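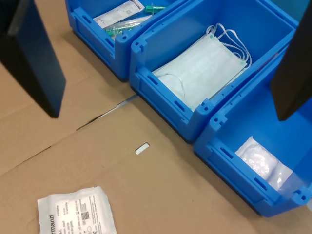 If you heard a loud buzz from the sorting cell last week and then me saying a word I shouldn't, I owe you the story. We've been teaching the arm to put medical supplies away in the blue bins, and it had been behaving so well that I got cocky. Then came the masks. A stack of them looks so easy, flat and soft and all the same! But look at those elastic ear loops curling up past the back of the stack. On Thursday, January 18, 2018, one of them snagged on a fingertip, and when the arm lifted it took the whole bundle along, plus the bin, which tipped into its neighbor and got wedged. The arm kept pulling until it hit its force limit and faulted out.

Nothing broke and no one got hurt, but I did something dumb. I reached in to free the loop before I'd hit the stop. Wayne Ouellet yelled at me from across the room and he was right to. A faulted arm can still have a live command waiting, and I've been doing this long enough to know it.

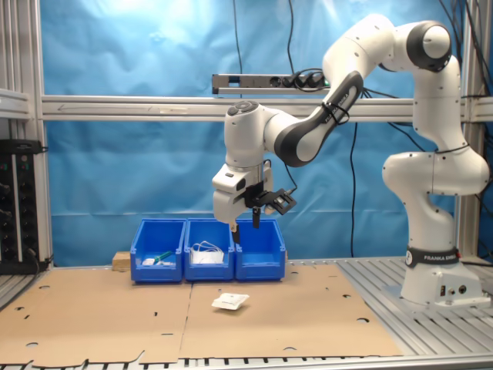

So we have a new rule, and it goes for visitors too: stop button first, hands second, every time. Anahera Ngata also went through the logs (over 200 runs, bless her) and found the grip force had been set for the small packets and never changed. With the bins packed in such a tight row and the fingers hanging right down by the rims, there's very little room for a bad lift. We've lowered the force limit, and the arm now pauses after the first 2 cm of any lift to check the load — if it's heavier than it should be, it lets go and waits for one of us.

Patricio Figueroa wants to tape the loops down. I think that's cheating, but I'm listening. Come find me if you have a better idea!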